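Speaker notes, open day talk, 21/01/2019

Start with the thank-yous. Marlene Harms for the booking, Kerstin Strobel for the tea. Then straight in, don't faff with the microphone.

So, I went to Lalham last June to see what the Clirau people were up to, and I'd pictured a big shed with orange arms going round behind a fence. (Pause, let them laugh.) What I got was a round table with a flowery cloth on it, and Rosemarie Görtz waving me over to come and have a go!

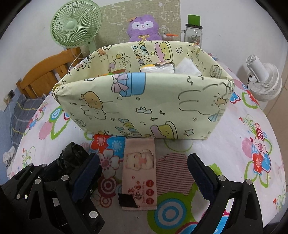 I'd had a train, a bus and a long walk up the hill by then, so I was very glad of a chair. Rosemarie talked me through it while I got my breath back. The job of the day was tidying: small household things and a box covered in birthday paper. You work the gripper by hand, the movement gets recorded, and later on a robot has a go at learning from it. She told me they had 1693 recordings so far and wanted 3215 before they'd let the robot try on its own.

Ask the room: who here has ever won anything on a grabber machine at the seaside? Wait for hands.

My first few tries were dreadful. You want to snatch, and your wrist goes all stiff. Arne Stöcker kept telling me to slow down, then slow down again. After about 328 goes, he reckons, you stop thinking about your hand. I managed 2, so I can't say!

Next slide, leave it up while I talk about soft things.

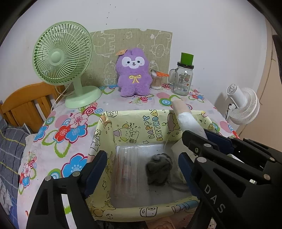

Grey yarn in the birthday box, Lalham open day

Wool is a pain, Ruxandra Vasiliu says, as it squashes differently every time you pinch it. Mention her question about trailing ends, someone always asks.

Then hand over to Ruxandra for the Rojanasak part. Clicker is in my left pocket.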